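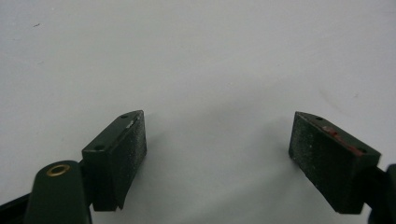

Suver Wall Filler, Ready-Mixed: Review

Home | Walls & Paint | Tools | Floors | Reviews | Archive

By Wayne Petrenko
August

Print this page | E-mail this article

I had a hallway and two bedrooms to get ready for paint, and the walls had the usual problems: old screw holes, a long settlement crack over one door, and dents along the stairs from twenty years of moving furniture. I bought the large tub of Suver ready-mixed filler because the hardware store in Plidville had stopped carrying the powder I normally use. It has now been on the walls long enough for me to say something useful about it.

The filler comes out of the tub smooth, a bit stiffer than yogurt. There were no lumps in mine. It spreads well with a flexible 3-inch knife and does not drag on bare plaster, though it does grab on old gloss paint unless you scuff the paint first. I tried it both ways. The scuffed patch held and the other one lifted when I sanded it.

Shrinkage is the main complaint people have with ready-mixed fillers, and this one does shrink. On small screw holes you will not notice. On anything deeper than a quarter inch you will get a dip and need a second coat. The label says one coat is enough for most holes. I would plan on two, and for the crack over the door I needed three, with mesh tape under the first.

Drying time depends a lot on the weather. A skim coat put on at eight in the morning was ready to sand after lunch. The deep fills were still soft the next day, and I left them alone until Wednesday. If you need to paint the same day, buy a setting-type powder.

Sanding is where Suver does best. It comes down easily with 120 grit and takes a good feathered edge with 180. The dust is fine and gets everywhere, so hang a sheet over the doorway and wear a mask. I used a sanding block for the flat areas and a folded piece of paper near the trim. A power sander takes off too much.

For comparison, I did one bedroom wall with Hermans lightweight filler, which costs a little more. Hermans dries faster and hardly shrinks, but it is soft. I can dent it with a thumbnail. That is fine for a ceiling and not so good at chair height. My neighbor Mostafa Ait Brahim, who hung drywall for 21 years, looked at both walls under a work light before I primed and preferred the Suver side, mostly for the edges. He also found two spots I had missed.

Primer is not optional. I put flat paint straight over one patch as a test and it flashed badly, with a dull spot you could see from the hall. One coat of ordinary acrylic primer fixed it.

The tub lid is poor. It cracked the second time I pried it off, and after that the top half inch of filler started to dry out. I pressed plastic wrap down on the surface and that helped.

Good: smooth, easy to sand, hard once dry
Bad: shrinks in deep holes, slow in humid weather, weak lid

I would buy it again for skim coats and shallow dents, in the smaller tub. For deep holes I am going back to powder.

Print this page | E-mail this article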